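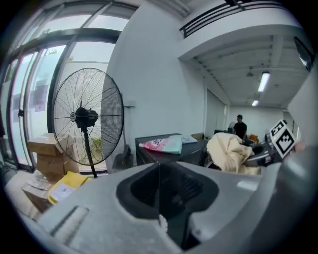
Why does a pedestal fan start to rattle, when it was quiet before?

Most often there is dust on the blades or inside the guard, or a screw has become loose between the pole and the base. Clean first, then tighten, and only after that think about a new fan.

Home | Open tickets | Closed tickets | Room guides | Contact

Ticket 93: Fan by the windows, rattle and dust
11/16/20
By Ngan-ling Tsao

Reported by: Parveen Ghumman
Place: ground floor workroom, Trasholm
Status: closed

Problem as reported

"The black standing fan makes a rattling sound at speed two and three. At speed one it is quiet. Also it blows dust, and the people who sit near it are sneezing. Please repair or replace."

I asked Parveen two questions before I went there. Was the fan moved recently? She said yes, it was moved nearer to the glass when the parcels arrived. Does the sound stop if a hand is put on the pole? She tried it and the sound became smaller but did not stop.

What I did

Step 1. I switched the fan off and took the plug out. Then I turned the base a little with my foot. It did not rock, so the floor under it is flat enough.

Step 2. I tried the height screw on the pole. It was loose by half a turn. I tightened it by hand and ran the fan again. Speed two was better, speed three was the same as before.

Step 3. I opened the front guard. On the back edge of each blade was a grey line of dust, thick like felt. I wiped the blades with a damp cloth and waited until they were dry. When I closed the guard I saw that one clip at the bottom had not been fastened. I think this was the main cause of the rattle, but I cannot be sure, as I changed two things at the same time.

Step 4. With the guard closed I ran speed three for 12 minutes. No rattle. But there was still dust in the air, and this did not come from the blades any more. It came from the floor and from the cardboard. The fan takes in air from behind, and behind it we keep the boxes. So the area round the table had to be cleaned too: handheld vacuum for the floor, cloth for the table edges. The detergent can stay on the table, and the waste bins should be lifted away when the floor under them is done, not only vacuumed around.

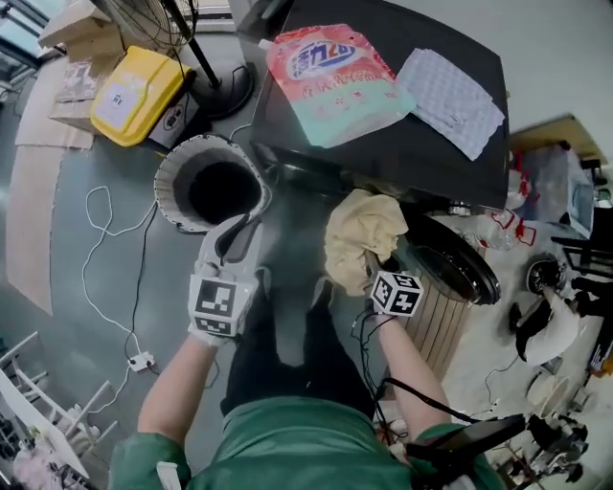 Step 5. Cables. Please be careful with the power strip on the floor. Vacuum beside it, never over it, and do not use a wet cloth there. I have asked Crisóforo Cisneros for a cable cover.

Step 6. Boxes. The empty ones should be made flat and taken out. The ones with something inside can stay, but please not directly behind the fan.

Result

I left the ticket open for 72 hours. Parveen wrote back that the fan is quiet at all speeds and that the dust is "much less, not zero". I closed it with her agreement.

If the rattle returns, check the bottom clip first, then the height screw. Please clean the blades again in April, before the warm weather.

Comments (3)

Anayeli Barrera
We had the same sound in the room upstairs and it was also the clip! I pressed it until it clicked and that was all. Thank you for writing the steps so clearly.

Xóchitl Mendoza
Is it safe to put a little oil on the motor? Ours squeaks when it starts, it is a different sound from a rattle.

Ngan-ling Tsao
Xóchitl, please do not oil it yet. Open a new ticket and write which speed and how long the squeak lasts, then I will come and listen.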